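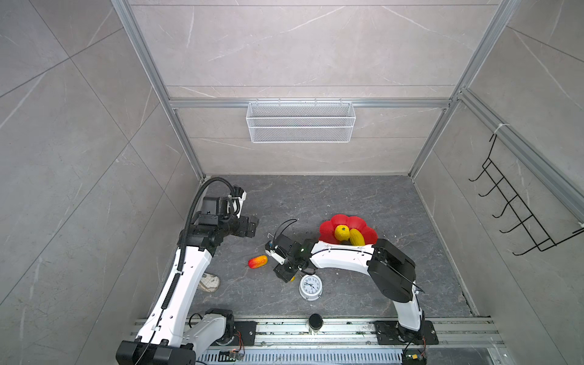 Unit 4 of the Online Retail Systems course deals with stock reservation, meaning the period between a customer placing an item in the cart and the order being confirmed. During this period the item is neither sold nor freely available, and the store must decide how to record it. The difficulty appears as soon as two customers want the same item. Two robot arms set over one floor each have a base of their own, yet the floor is common to both; two checkout sessions stand in the same relation to a single stock record. Students should keep this arrangement in mind when reading the locking rules in Section 4.2.

4.1 Terms

On hand: units physically present in the warehouse.
Reserved: units held for carts or for orders awaiting payment.
Available: on hand minus reserved. This is the only figure the storefront should display.

Worked case. The Plurwood store lists a shelf bracket with 231 units on hand and 53 reserved. The available figure is therefore 178. A trade buyer who requests 660 units must be offered a back order for the balance or a reduced quantity. The system may not accept the full order without notice to the buyer.

4.2 Locking rules

A reservation is written in one transaction. The system reads the available figure, compares it with the quantity requested, and records the hold before any other session may change the same row. A read followed by a separate write is not acceptable — two sessions may both read the last unit as available.

Each hold carries an expiry time. In the course project the hold lasts 10 minutes from the most recent change to the cart. Expired holds are released by a scheduled job, and the release is entered in the stock log with the cart number.

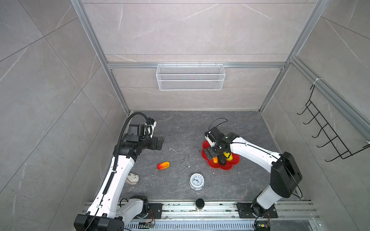

Should a hold be extended while the customer is on the payment page?

It should be extended once, when the payment request is sent, and released as soon as the payment provider reports a failure.

4.3 Assignment

Draw a sequence diagram for two sessions competing for the last unit of one product. Mark the point at which the row is locked and the message shown to the customer who is refused. Submit the diagram to Ritu Tomar by 2026-06-03. Questions on the Plurwood data set go to Domingo Iturra.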